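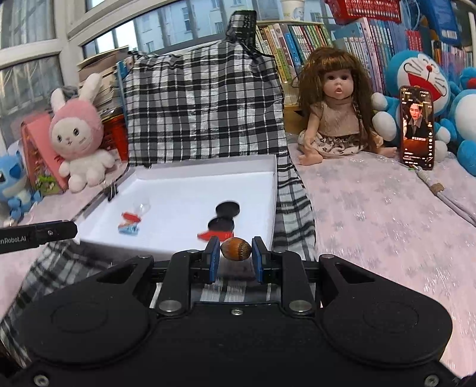
Small-item sorting at Follari: a nut held between the blue finger pads, over the open white box.

About Follari

Follari sorts, counts and packs small mixed goods for other companies. Our customers send us items that are hard to handle in bulk — caps, clips, nuts, hair accessories, craft pieces — and we send them back in the sets they need. Our building in Asamar has 2,000 square feet of floor space and a loading door on the north side.

For our first years all of the sorting was done by hand. People sat at one bench for a full shift, picking up pieces no bigger than a thumbnail. The work was steady but hard on wrists and eyes, and we lost good staff over it. In March we started moving the most repetitive picking to two-finger grippers under a project we call Gokodia.

Ita Ó Briain runs the floor. She decides which orders go to the grippers and which stay at the benches. Round and oval pieces are harder to hold than flat ones, and a gripper that manages a binder clip may still need work on a nut. 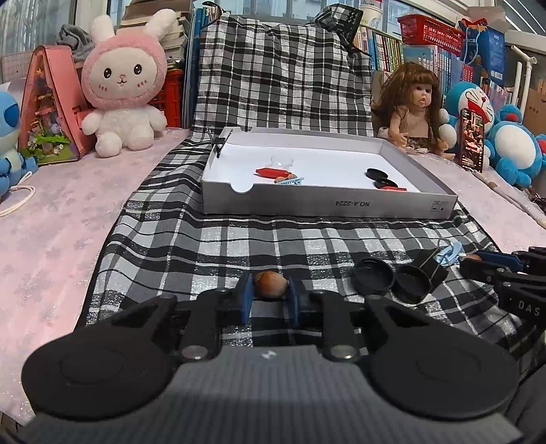

The jobs have changed along with the equipment. Sorters now spend part of each shift setting out items, watching grips and writing down what was dropped or put in the wrong place. Those notes go to Noman Yousafzai, who looks after the equipment and trains anyone who wants to learn it. Training is done on paid time. So far it takes 400 hours to reach the technician grade, and the pay goes up at the halfway point as well as at the end.

No positions were cut when Gokodia began. Two people asked to stay on hand sorting full time, and they have. Hand sorting still covers rush orders, fragile goods and anything we have not handled before. Shifts are an hour shorter than they used to be — weekly pay stayed the same — and everyone changes stations at the midday break.

Our largest regular customer is Soomro, a craft supply firm. Their standard order is 1,668 sets.

To ask about an order or a floor visit, use the contact form. Please list the items you want sorted and the size of the smallest one.

Page updated May 15, 2021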